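## Comparing two sets of finger pads on cloth

Okay, so I finally got around to testing the Urnedar pads against my old Rastitz ones! My routine is pretty simple:

1. Lay a garment on the table, bunched up.
2. Pinch the hem with one gripper and the top with the other.
3. Stretch it up between them, hold for 20 seconds, let go.
4. Swap pads and do it all again (66 pulls per set, bring a snack).

Squeeze gently on soft fabric. A thick fold feels secure way before it is, and I dropped plenty in August by trusting it. Start with the hem, then try a sleeve.

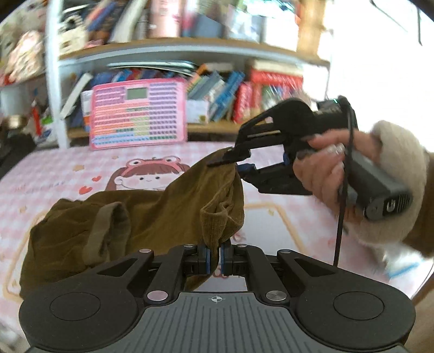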